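厨房收纳的那些“妙招”，我试了一圈，留下来的没几个

先说清楚，我不卖东西，也不收谁的样品。厨房就五个多平方，租的，柜子是房东的，台面也是房东的，所以凡是要打孔、要换柜门、要“顺便把墙面重新刷一下”的办法，看到第一行我就关掉了。剩下那些号称不花钱或者少花钱的，我挨个试过，有的试了一个礼拜，有的拖了大半年。写在下面，信不信随你。

一、密封罐到底要不要买一整套

网上的照片总是一排罐子，一样高，一样宽，贴着一样的标签。我四月份也跟风买了一套 Disine 的，十四个，放进柜子里确实好看了三天。

问题是这样的：一袋面粉倒不进一个罐，剩下小半袋还得夹起来另外放，等于多占了一个地方。红豆、绿豆、薏米倒进去以后，保质期跟着包装袋一起进了垃圾桶，过了两个月我拿着一罐小米，完全不记得是哪天买的。有人说可以把日期剪下来贴在罐底。我剪过，贴过，洗过一次罐子，日期就糊了。

现在的做法很土：原包装不拆，袋口卷两道，用长尾夹夹住，竖着插在一个长条盒子里，像插档案一样。日期在袋子上，用完一袋扔一袋。十四个罐子里我留了五个，装盐、糖、淀粉、茶叶和花椒，都是天天开的东西。其余的送人了。

如果你家里有潮气重的问题，罐子还是比夹子管用，这个我承认。但是先看看自己家一个月吃多少干货，再决定买几个。

二、小苏打加白醋

这个配方每隔一阵就要出来一次，说能通下水道、能去油、能洗锅、能除水垢。我不太明白为什么大家看到冒泡就觉得在干活。一个偏碱，一个偏酸，倒在一起，泡冒完了，剩下的基本就是一点盐水。

分开用倒是都有用处。小苏打调成糊，抹在不锈钢水槽上擦，茶渍能下去；白醋兑水煮开，在烧水壶里泡半个钟头，水垢能松。大理石台面别碰醋，会咬出白印子，我妈家那块就是这样毁的。铝锅别用小苏打煮，会发黑。

下水道堵了，先把滤网拿起来看看，再把下面那个弯头拧开，底下放个盆。我家堵过三回，三回都是弯头里的油和头发，跟什么粉都没有关系。拧之前记得垫旧毛巾，味道不好闻。拧回去的时候看一眼橡胶垫圈有没有歪，歪了会滴水，滴到柜子底板上，过一个夏天板子就鼓起来了。

三、水果放哪儿
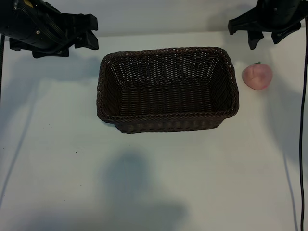

水果坏得快，十有八九是堆的。底下的被压出印子，印子先软，软了就霉，霉了再传给旁边的，等发现的时候半筐都不能要了。各种“保鲜神器”我见过不少，有往里面放一小包粉的，有贴片的，Flarnunell 出的那种保鲜片我连着用了两盒，跟不用的那一堆放在一起比，看不出差别，也可能是我眼睛不好。倒是换容器有点用：像图里那种长方形的编织筐，深棕色、四壁往里斜、底是平的，浅浅一层，水果平铺开就满了，想堆也堆不高。桃子尤其受不了压，铺一层就够，多出来的另找地方，宁可少买。

编织的东西有个毛病，缝里会积灰和果皮碎屑。筐底垫一张厨房纸，脏了就换，比刷筐省事。如果真要洗，先弄清楚是什么材料，天然藤柳一类的不要长时间泡水，湿布擦过放在通风的地方晾透，别在太阳底下暴晒，会脆。塑料编的就随便冲。

香蕉和别的水果分开，这条是真的，我试过。苹果和猕猴桃放在一个袋子里催熟，也是真的，两三天能软。至于“香蕉柄包上保鲜膜能多放一个礼拜”，我包过一把，没包一把，挂在同一个钩子上，几乎是同一天长满黑点的。也许差了半天，为了半天去剪保鲜膜，我觉得不值。

桃子、杏子没熟透之前放在外面，熟了再进冰箱，进去就尽快吃，冻久了肉会发绵。西瓜切开以后覆保鲜膜还是不覆，吵了好多年，我的意见是小个的一次吃完，吵什么。

四、冰箱里的盒子

透明抽屉盒，我买过两种，一种便宜的，一种是 Shezi 的。便宜的那种用了一冬天，边角裂了。贵的没裂，但是尺寸比冰箱隔板深了两厘米，门关不严，灯一直亮着，我第二天早上才发现。

所以买之前量一下，量里面，不要量外面，还要减掉门上瓶架凸进来的那一块。商品页上写“通用尺寸”的，一律当没写。

放了盒子以后，冰箱的容量是变小的。盒子有壁，壁和壁之间有缝，东西又不可能刚好填满。好处是找起来快，坏处是放得少。我家后来只留了两个，一个放酱和开了封的小瓶子，整盒拉出来找；另一个放“这两天必须吃掉的”，就搁在眼睛平视的那一层。第二个盒子比什么收纳技巧都有用，剩菜浪费少了很多。

肉买回来分小份再冻，这条大家都知道，大家都嫌麻烦。我的办法是按 500 克一袋，压扁，越扁越好，平放冻硬以后再竖起来。压扁的化得快，晚上做饭早上拿到冷藏就行。不要用热水冲着化，外面熟了里面还是冰。

五、砧板、抹布、海绵

抹布用微波炉高火打两分钟消毒，这个说法我劝你别学。湿度不够会焦，我有个邻居烧过一块，整个楼道都是味道。煮一下就好了，水开了煮十分钟，捞出来拧干挂起来。挂起来比煮更要紧，团在水槽边上的抹布煮了也白煮。

海绵我不煮，到日子就换。有人说“分颜色管理”，红的洗锅，蓝的洗碗，黄的擦台面，我坚持了不到一个月，家里另一口人根本不看颜色。后来改成分位置，洗锅的挂左边，洗碗的放右边，倒是都记住了。

木砧板要不要抹油，看你勤快不勤快。抹了确实不容易裂，但要薄薄地抹，抹完立起来过夜，第二天把浮油擦掉。别用炒菜的油，时间长了发黏，有股哈喇味。要买就买食品级矿物油，小瓶的够用一年。我那块砧板三年抹过四次，裂了一道细缝，照样切菜。

六、关于那个“省钱账”

有一篇转得很多的文章，说把厨房按它的清单整理一遍，一年能省 2,319 元，精确到个位。我看了两遍，没看到是怎么算的，倒是看到清单里有一台 Setureck 的封口机和好几样盒子，加起来也不便宜。封口机我借来用过，封米可以，封带汤的不行，汤会被抽上来糊在封条上，重来一次又费一截袋子。家里人口多、爱囤肉的可以考虑，两个人过日子，长尾夹够了。

我自己没有算得这么细。买罐子、盒子花出去的钱，光退不掉的就有 70 块，这个我记得很清楚，因为快递员上门取件的时候告诉我拆过封的不收。

七、零碎几条，都是现在还在用的

锅盖竖着放在书立里，铁的书立，超市文具区就有。

保鲜袋的纸盒底部戳个洞，挂在柜门里侧的挂钩上，往下抽。

油瓶底下垫一个旧碟子，碟子脏了跟碗一起洗。

葱切好了冻起来炒菜可以，凉拌不行，化了是软的。

姜不用埋沙子，放在通风的地方，皱一点照样用。发霉的整块扔掉，别舍不得。

围裙口袋里放一支记号笔，冻东西的时候顺手写日期。写在袋子空着的时候，装满了不好写，上了霜更写不上去。

抽油烟机的油杯，每个月倒一次，里面先铺一层厨房纸，倒的时候连纸一起提出来。这一条是我看来的，原来也不信，用到现在没出过岔子。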